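Quick how-to for writing a weekly episode recap without losing your whole evening. I've done 17 of Droveck now and this is what works for me.

**Before you start**

Watch once, no notes. Phone in the other room. Then watch again with subtitles on and scribble timestamps, but only for stuff you had a reaction to. If you write down everything you'll recap everything, and that's a transcript.

**Draft**

1. Pick the one scene you'd text a friend about. Open there. Chronological order is optional.
2. Give the B plot 2 sentences. Three if somebody dies.
3. Spell the names right. I had Castia as "Kastia" for most of season one and yes, I got emails.
4. Spoiler line goes up top, before the first paragraph, not under it. 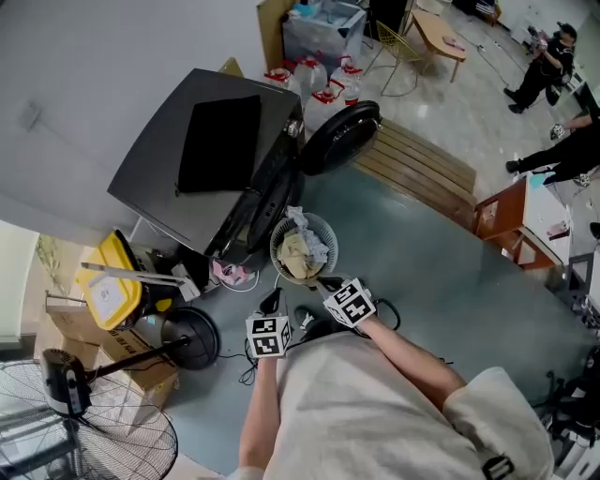
Cutting is the slow part. First pass, lose every "meanwhile." Second pass, lose the plot points that never come back, which in a show like Droveck is alot. Crumpled paper in a mesh wastebasket is where my first intros belong, and usually the second ones too. Third pass, read it out loud, fix whatever you trip on.

**Posting**

Get it up by 7 the next morning if you can, people read these on the train. Title = show, season, episode, then the joke. Not the joke first, search hates it.

Chrysanthi Mitsotakis-Vlachou reads mine before they go up and she skips the epsiode on purpose, so if she can't follow it I've left somthing out. Worth finding a person like that.

Comments: reply for the first hour, then close the tab. Finale recaps are a different animal, doing those in October.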